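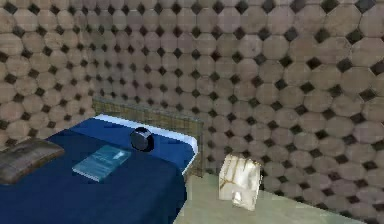
Flirley over on the Droster side wrote back that 14 bedroom layouts won't teach the policy anything except those 14 bedrooms, and could I please randomize the wall textures too.

4th March. Fair point, so I did! Tiles, headboards and blankets now get shuffled on every reset (the book on the bed still spawns at a random angle, same as before). Ran 3000 episodes overnight with the new setup, and 893 of the first 1000 found the book, which made my morning. Haven't looked at the rest yet. The octagon tile is slow to load, must shrink it before the Jirkance run in May.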